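Descaling a kettle with citric acid

Quick one, as I keep getting asked at Casholm and keep typing it out again. Hard water, white crust, bits floating in your tea. Takes less than an evening and most of that is waiting.

What you need
Citric acid, the powder sort. Mine's from Ludska, 1000 g bag, far more than you want for one kettle but it keeps for ages if you shut it properly.
A tablespoon.
An old toothbrush.
Cold water.

Check the handbook first. Some kettles say no acid, or only their own stuff. Do what it says.

Step 1
Unplug. Empty it. Take the filter out of the spout if it comes out (most pull straight up, a few clip in from the side). Put it in a mug.

Step 2
Half fill with cold water. Boil. Switch off, unplug again, and leave it a few minutes. Do not add powder to water that's just boiled, it fizzes up and out the top. Did this in September, all over the worktop, aslo the toaster.

Step 3
Two level tablespoons in. Slowly. Bit of fizz is normal. Splash some of the mix over the filter in the mug. Keep your face back, the steam catches your throat.

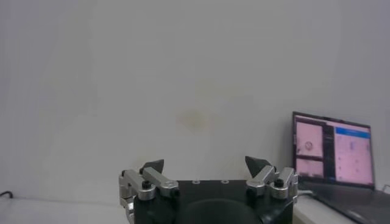

Several people wrote in to say vinegar does the same job for less money, and that they have used it for years with no trouble. Fair enough. It works. But the smell hangs about and so does the taste, and I had to boil mine 7 times before tea was tea again. Citric doesn't smell of anything much.

Step 4
Leave it 20 minutes. Thick crust, leave it an hour. Lid open. Stick a note on it if you live with other people, DO NOT DRINK in big letters.

Step 5
Pour away down the sink. Rub any leftover patches with the toothbrush, gently round the element. No scourers, no knives. If its still crusty do the whole thing again with fresh powder.

Step 6
Rinse well. Fill, boil, tip out. Then once more. Filter back in, rinsed as well.

How often
Every 7 weeks here. Soft water, twice a year is plenty.

Don'ts
Don't mix with bleach or any other cleaner. Ever.
Don't let it drip on marble or limestone, it leaves dull marks.
Don't put the base in water.

Coffee machines are different, will do a seperate page when I get a minute.

Updated Sat 12 December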